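Kendell Retro Games and Computing Club
Minutes of the August meeting

Present: Zdislava Holub (chair), Birger Engebretsen, Hacer Akbulut, Euan MacBrayne (minutes)
Apologies: Hacer Sönmez

Opened 7.10 pm. Last month's minutes accepted, moved Birger, seconded Hacer A.

1. Telberg console
Big news first! Birger has the Telberg showing a picture for the first time since we were given it. The fault was a cracked joint at the modulator, plus one tired capacitor. Colour is still drifting badly to green, but both paddles respond and the ball game plays right through to the end screen — we all had a turn, and item 2 started late as a result. Birger will write up the repair for the club site while it's fresh.

2. Cartridge dumping
Hacer A. has read five more cartridges and four of them match the known copies. The fifth looks like an earlier version, with a different title screen and an extra level (wonderful find). She'll read it again with cleaned contacts before we tell anyone outside the club.
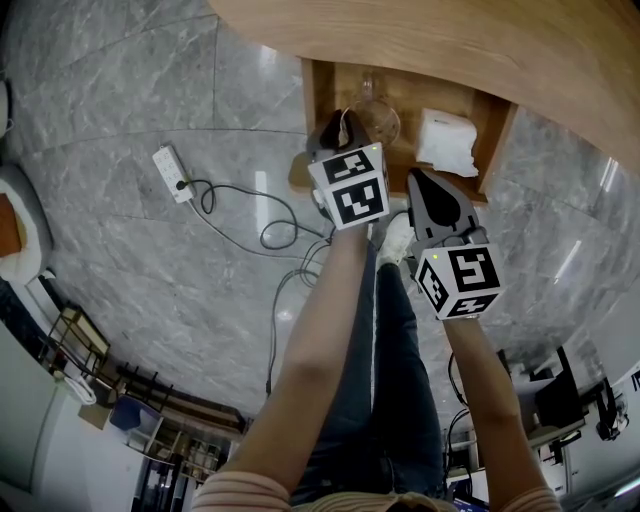
Zdislava asked that every dump be logged with the board number as well as the label, as labels get swapped. Agreed. The odd one is board 2604.

3. Open day
Euan has the draft floor plan. Paddle games near the door, home computers along the back wall. Hacer S. sent word that she can bring her own colour monitor, gratefully accepted.

Action: Birger, spare power supplies. Action: Euan, signs.

4. Other business
Next meeting Monday, 7 pm. Bring a joystick.

Closed 8.55 pm.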